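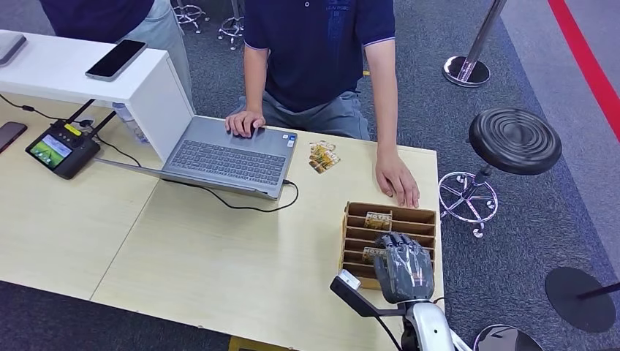
This version last changed: Dec 4, 2025

Figure 3. Card sorting task. The robotic hand is at the lower card in the slotted organizer; one card stands in an upper slot and three more lie on the table beside the laptop.

4.2 Sorting of thin objects

The second group of tasks concerns thin and flat objects, which are common both in the home (letters, receipts, playing cards) and on the shop floor (job tickets, labels, gaskets). We selected the card sorting task because it needs no force, but it needs a good position of the fingers. The card must enter a slot between two thin boards, and a small error of the angle is enough to bend it or to stop it at the edge.

As in Figure 3, the organizer has several horizontal slots, and the fingers have to curl over the card's front edge at the lower one. With the Kellbridge policy this moment was the most difficult of the whole task. The hand covers a large part of the card, so the head camera gives little information. For this reason we compare two conditions, with and without the additional view from the wrist.

Each condition was repeated 200 times, and the slot was changed after every trial. A trial was stopped by the operator if the card fell or if the organizer moved on the table. Without the wrist view, 5 cards were bent so strongly that we had to replace them. With the wrist view no card was replaced, but the mean time of a trial became longer, because the policy made more small corrections before it opened the fingers.

Lyons and Bachmann reported a similar effect for the Stuvmont drawer task. Their set of 1,000 demonstrations contained 482 with a thin object, and they also observed that the release was slower than the grasp. Our results agree with this. A person puts a card in a slot almost without looking, and the machine cannot do it yet at a speed which would be useful in a household.

For shop-floor work the situation is a little better, as the organizer can be fixed to the table and the slots can be made wider. We did not test this change in the present study. Picking a card from the flat table is treated separately in Section 4.3.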